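Do you need a special cleaner for wooden floors?

Premik wants you to think so. Its new floor wash comes with a leaflet promising a "deep feed" for tired boards, and a bottle lasts 14 washes if you follow the label. I'm not convinced. Most wooden floors in our homes have a coat of lacquer on top, and I can't see how anything gets fed through that. Sketier makes much the same claim for its spray, at three times the price of the plain stuff.

I tried both in the hall at Wedari for six weeks, with a well-wrung mop and a drop of mild soap on the boards between them. By November I couldn't tell the strips apart. Perhaps you can. If your floor is oiled or waxed, that's another matter, and the people who laid it are worth asking before any leaflet.
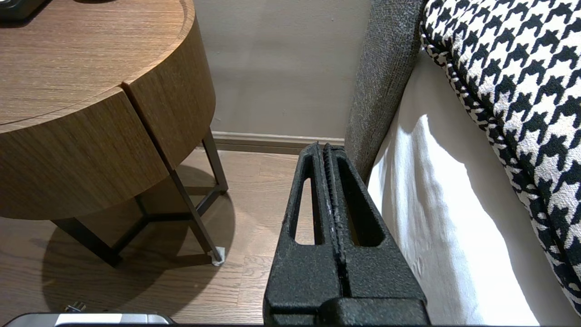
Page last changed: Thursday, 4.10 pm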